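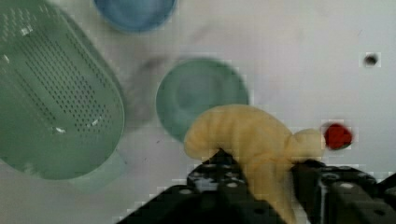 Figure 1. Wrist view during the sort task, plush banana in the gripper, plate behind.

Automation on the packing floor: what changes for the people who work there
Canan Tokgöz
Workplace Technology, term project
Submitted April 6, 2020

1. What I looked at

Lavley is a returns and repack site in Durnudgate. Stuff comes back from shops, gets sorted, checked, put into sets and sent out again. Toys, kitchen items, picnic things, a lot of mixed play food. Two arms went in last November on the repack benches. My question was what the job looks like now for the people who used to do all of it by hand and still do most of it.

I had four visits, talked to nine people on the day shift and two on evenings, and sat at the bench for most of one morning. Also got the daily pick log for one week. Not a big sample. I know.

2. The task

Mixed items on a white table. Arm picks one up, puts it where it belongs, operator watches the wrist view on a monitor and steps in if needed. Soft things are the hard part. A plush banana gives when the fingers close on it, so the grip can be fine at one end and useless at the other. Hard dishes have a rim to go for, but a shiny or see-through surface confuses the depth reading (this is what the operators told me, I did not test it).

The wrist view is also not a great picture. Blurry when the arm moves, blocky at the edges, and the fingers take up a lot of the lower part. Every operator I spoke to brought this up without me asking. One said she watches the arm itself through the guard and only checks the screen when something looks off.

3. Numbers from the log

Picks attempted in the week: 1,939
Picks where a person stepped in: 463
Of those, soft items: 198

So a bit under a quarter need a person. Management had told staff before the install that it would be "the odd one". The supervisor said the rate is coming down but I only had the one week so can't say either way.

The log does not record why someone stepped in, only that they did, plus item type. I asked if a reason column could be added. Answer was that it slows people down, fair enough.

4. What changed for people

Hands and backs. Clearest good result. Less reaching across the bench, less twisting to the cartons. Five of the nine day people said their shoulders are better at the end of a shift. Two said no difference. Two said worse, from standing still looking at a monitor.

Pace. Before, you set your own rhythm inside the hourly target. Now the arm sets it. It doesn't get tired after lunch and it doesn't speed up before break either. Some like this. One man who has been there eleven years said it was like working beside somebody who never talks and never leaves.

Talk. Benches used to face each other. With the guarding in place they don't. People mentioned this more than pay, which suprised me. The evening shift moved their break table closer to the arms so they can at least call over.

Skill. Training was one half day, from the integrator (Nzioka). Covered start, stop, clear a jam, restart. Did not cover why it misses. Operators worked out a lot of this themselves: don't let soft toys lie half over a dish, spread things out, keep small stuff away from the banana stems or it goes for the wrong thing. None of it is written down anywhere. When somebody is off sick the knowledge is off sick too.

Pay and jobs. Nobody was let go at Lavley. Three temp spots were not renewed over the winter, and people count those even if the company doesn't. Operators get the same rate as packers. Most felt that was wrong, seeing as they now do both jobs in one shift.

5. Comparison with Dovavbridge

I wanted a proper comparison with the Dovavbridge site, which has no arms. Got one phone call with a shift lead and that was it, second visit cancelled. From the call: same hourly targets, more sore wrists, higher turnover in the first month. She said her people ask about the arms all the time and get told nothing. I wouldn't lean on any of this, it's one person.

6. Suggestions

- Write down the layout tricks. One page, at the bench, done by the operators on paid time.
- Rotate off the monitor every hour. Currently it is every two, and gets skipped when busy.
- Second half day of training after a month, once people have real questions.
- Look at the operator rate. Step-ins are skilled work and the log shows how many there are.
- Turn the benches if the guarding allows it. Nzioka said it might, they would need to re-measure.

7. Problems with this report

One week of log only. Day shift heavy. Supervisor was in the room for three of the interviews and I think those were shorter becuase of it. I also asked about pain before I asked about anything else, so it probably came up more. If I did it over I'd start with an open question and get the evening crew first.

Interview notes and the question sheet are in Appendix A. Log summary by item type in Appendix B.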